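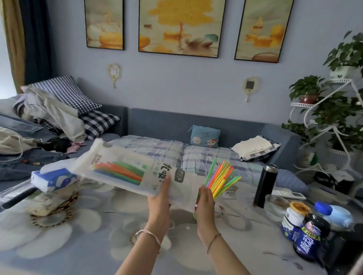 Delwyn Fairweather wrote in to say that straws should never leave their bag until the day they are used, and that any container with an open top is a dust trap with a nicer shape. I disagree with about half of that, and the half I agree with cost me most of a Saturday morning.

Home Archive Small Storage Kitchen Notes Contact

The coffee table in the living room is where the household's small consumables end up. Tissues, snacks, drinks, the remote, the thermos. The kitchen has four drawers and they are full, so I have stopped pretending the table is a temporary location and started treating it as storage with a traffic problem.

Straws are the worst item on it by volume. A straw is mostly air. It has one long dimension, it rolls, and the bag it comes in has no structure once opened. Stand the bag up and it folds at the middle. Lay it down and the contents migrate toward the opening every time someone sets a glass next to it.

I considered three arrangements.

1. Original bag, folded over and clipped. Cheapest. The clip slides on thin plastic, and the straws at the fold get creased. A creased straw leaks air and is scrap.

2. Upright jar. Good access, poor cover. The jar must be at least half the height of the straw or the bundle levers itself over. I tried a Nallau jar that was too short and it fell twice in one evening.

3. Lidded box, laid flat. I use a Corau box with a 9-inch interior. Straws go in parallel, by the handful, with the ends tapped level on the table first. The lid closes without force.

Option 3 is what I kept. Capacity is 136 straws before the lid starts to lift. I stopped there and left the remainder in the bag, pressed flat, in the cupboard over the fridge. Delwyn can have that part.

Sorting by color is a waste of time. I did it once in October and the order lasted until the first guest.

Candy is a different problem. It has weight, it stays where it is put, and the packet is usually finished before storage becomes relevant. The difficulty is the packet itself. Paper tears downward if you pull at one corner, and then it cannot be closed again.
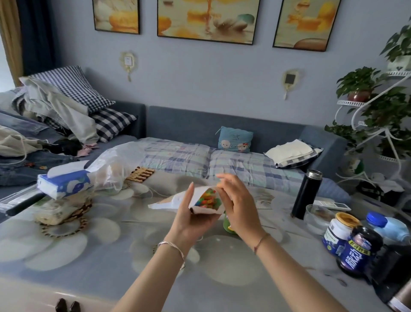
Gummies, paper packet, opened at the top.

My procedure is to open along the full width, take out what is wanted, then fold the top over twice and put a binder clip in the center. For anything that will sit longer than two days I decant to a Wouters tin with a rubber gasket. Gummies left open get a skin on them and the texture does not recover.

The rest of the table follows one rule, which is that tall things go to one side and flat things go to the other. The thermos and the bottles are on the right. The tissues are on the left, on top of the food container, with the woven mat underneath to keep the container off the glass.
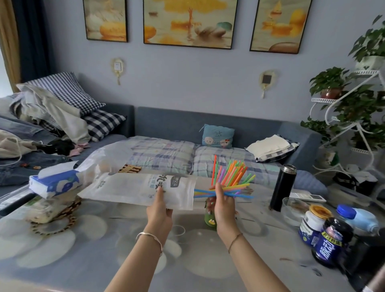 The glass top needs wiping under the mat once a week, because crumbs get through the weave and act as grit. A damp microfiber cloth is enough. Spray cleaner runs to the edge and gets under the glass, and then the whole sheet has to be lifted to dry the tablecloth, a two-person job.

Next on the list is the remote. It has no fixed position and I have not found a holder that people will use.

Comments (3)

Brijesh Agarwal
Did you try a pasta canister? Tall enough for straws and it has a lid. Mine is a Cumen and it seals fine.

Elif Naz Öztürkmen
The binder clip leaves a dent in our tablecloth if the packet gets pushed face down. Small wooden clothespins are kinder.

Hamish Whitcombe
Is the 136 for the wide straws or the standard ones? I have the same box and get far fewer in.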